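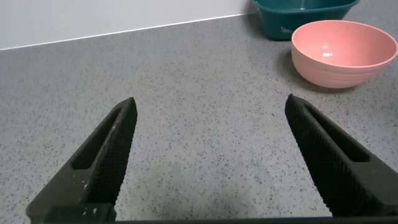
The gripper's view of the worktop, with the pink bowl off to the right.

How do you teach a robot to pour?

You have probably been pouring things since you were very small, and for the first year or so you probably poured most of them on the floor. Robots are much the same, except that they cost more and never say sorry.

You can't simply tell a robot arm to "tip the cup a bit". It has no idea what a bit is. So a person shows it instead. There are two main ways to do this.

The first is to show it by hand. You take hold of the arm, as if you were helping a very stiff grandparent to dance, and move it through the whole job. The arm remembers how each joint bent and when.

The second is remote control. You hold a controller, or sometimes a smaller copy of the arm, and whatever you do, the big arm does too. This includes scratching your nose, so try not to.
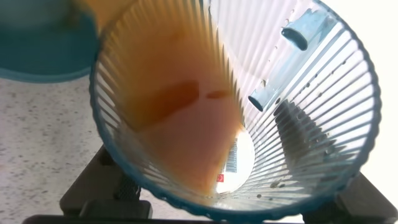
Cups are a nuisance. A see-through cup is worse, because a camera has trouble working out where the plastic stops and the rest of the world begins. Squeeze too hard and the cup crumples. Squeeze too softly and it slides away. Your fingers sort all this out while you think about lunch.

That is why one showing is never enough. At the Gallwood Robot Club, the pouring job was shown 38 times before the arm, which is called Nelik, was allowed a go by itself. Seven of those had to be thrown away. A robot copies your mistakes just as carefully as your good bits, and it doesn't know which are which.

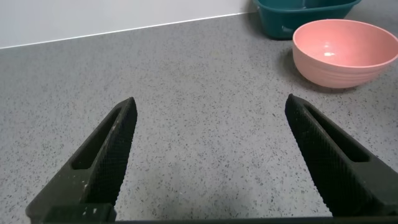 Page last changed: December 9, 2024

Each showing is saved as two things: what the cameras saw, and how the arm moved. A computer program then goes through them all, looking for what they have in common. If the bowl is always in the same spot, the program may decide that the spot is what matters, and pour there for ever, bowl or no bowl. So the people doing the showing shift things about between goes.
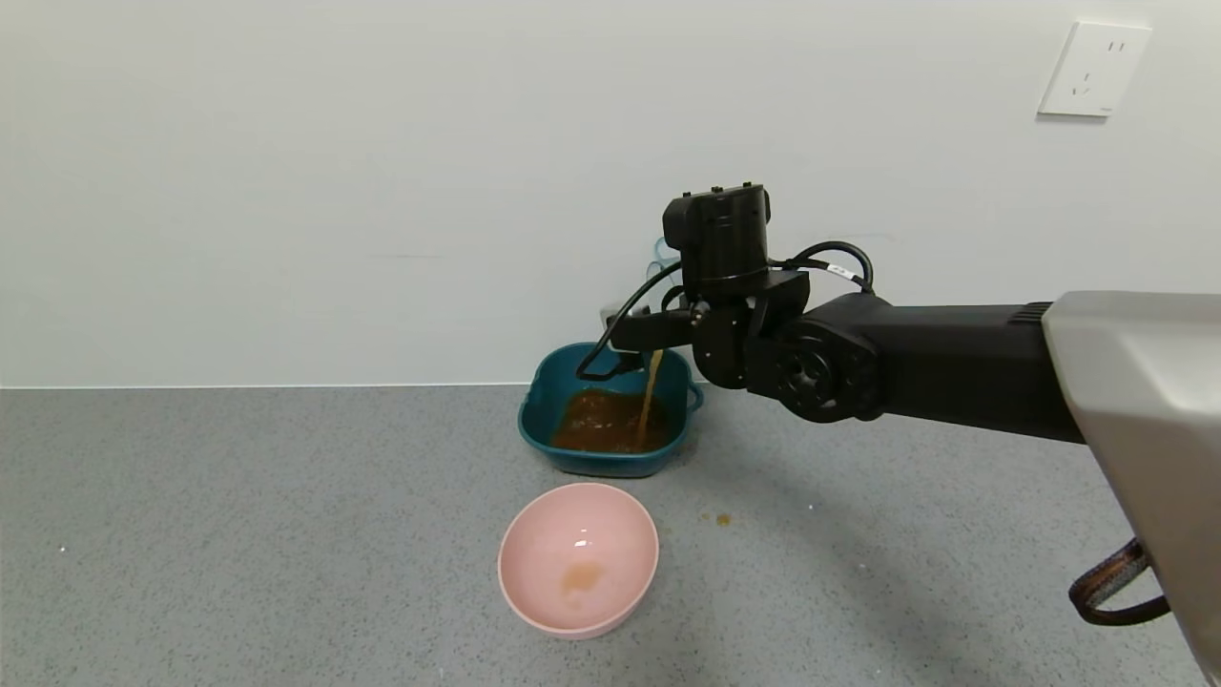
Pouring into the teal basin. The drips on the worktop are part of the job.

Try it yourself

You need a friend, a plastic cup of water, a bowl and a towel. Your friend is the robot and shuts their eyes. Stand behind them, hold their wrist and guide the pour, without talking. Do it again with the bowl moved. Then let the robot try alone, and have the towel ready.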